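Household Guidance: Folding and Sorting Clothing on the Bed
Idum Residents' Service
Issued by Augustina Tetteh, Household Skills Office
Last reviewed 1/15/23

Residents moving into shared accommodation at Idum are asked to keep clean clothing folded and stored in the drawers provided. Many rooms have no table large enough for the purpose, and the bed is a suitable surface provided that it has first been made. This page sets out the method taught in the Office's introductory session and replaces the leaflet issued in June.

Before you begin

Make the bed fully. Draw the quilt or bedspread up to the head of the bed and smooth it towards the foot with the flat of the hand. Small ridges in a quilted cover do no harm, but a deep fold will tilt a pile and should be pulled out. Cushions may stay at the head of the bed.

Clothing should be completely dry. Check pockets, close zips and turn each item the right way out.

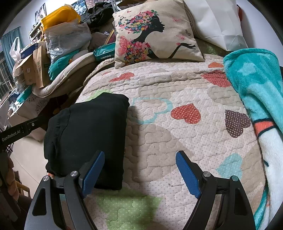 Reading time: 9 minutes, including the notes for shared rooms

Dark clothing is best folded on a pale or patterned cover. A black garment on a quilt printed with hearts is easily seen, and its edges can be lined up without difficulty. On a dark blanket, spread a light towel first.

Folding a thick garment

1. Lay the garment face down with the neck or waistband pointing away from you.
2. Smooth the fabric outwards from the centre. Ribbed or gathered parts should be left to lie naturally and should not be stretched flat.
3. Bring one side in towards the middle, then the other. Fold any sleeves back on themselves so that they stay within the width of the body.
4. Fold the lower part up to meet the upper part. Very long items may need a second fold.
5. Turn the bundle so that the straight, smooth edge faces outwards.

A finished bundle should be close to rectangular. Thick garments will always stand higher than shirts and need not be pressed down. Seams and gathers may show on one side.

Sorting and putting away

Place folded items along one side of the bed and keep the other side free for work. Start a separate pile for each drawer, with the heaviest items at the bottom. The standard Ulitz drawer is 36 cm wide and 17 cm deep; a bundle which stands above the rim should be refolded or moved to the shelf.

Shared rooms

Residents of Pikine House should use their own bed only and clear it by 19:00. Requests for additional drawers should be addressed in writing to Mansa Darko at the Chacko Building.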